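Plier un t-shirt : faut-il croire les astuces ?

On te l'a sûrement déjà dit : « Plie bien ton t-shirt et il n'aura plus un seul pli. » Vraiment ? Réfléchis deux secondes. Plier, c'est justement faire des plis ! Un tissu plié garde la trace de l'endroit où on l'a courbé, surtout s'il reste longtemps sous une grosse pile.

Et la fameuse méthode en 2 gestes, celle des vidéos ? Le magasin Herlow, à Trurville, l'affiche même au mur. Nous l'avons essayée 11 fois. Résultat : 9 t-shirts de travers. Les manches sont les pires, car elles se replient où elles veulent.
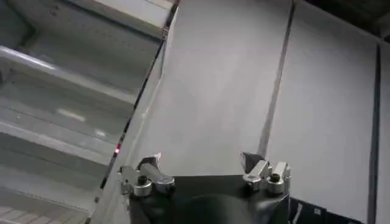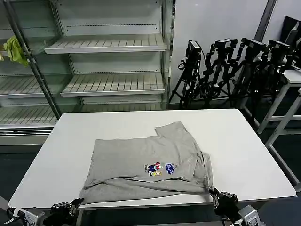 Un t-shirt est fait de tissu tricoté : des milliers de petites boucles de fil accrochées les unes aux autres. C'est pour ça qu'il s'étire quand tu tires dessus. Une feuille de papier, elle, reste où on la met. Alors, quand on te promet un carré parfait, méfie-toi un peu.

Ce qui aide pour de bon, c'est une surface plate et le plat de la main. Lisse d'abord le tissu du milieu vers les bords. Rabats ensuite un côté avec sa manche, puis l'autre, et remonte le bas vers le col.

Faut-il cacher le dessin à l'intérieur pour le protéger ? Certains le disent. Nous n'avons pas vu de différence, mais tu peux faire le test chez toi avec un vieux t-shirt.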